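Weerakoon opens refurbished seating to community groups

Weerakoon has completed the replacement of office seating across its Ferkeo building, with 194 mesh-backed chairs now in use in the shared work areas. The chairs were supplied by Flendetti under an agreement reached in July.

The new seating was chosen after a trial in which 33 members of staff used 2 models during their normal working day. Comfort over long periods and ease of cleaning were the main points raised.
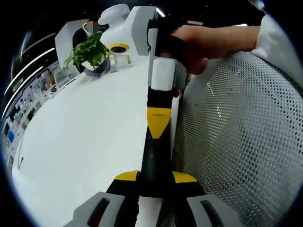
Chairs removed from the building are being checked and repaired by Boleck. Those found to be in good order will be offered free of charge to local clubs, charities and small businesses – up to 300 items in all, including desks and footrests.

Groups wishing to apply should contact the Weerakoon facilities office. Collection is from the rear entrance of the Ferkeo building, and applicants will need to arrange their own transport.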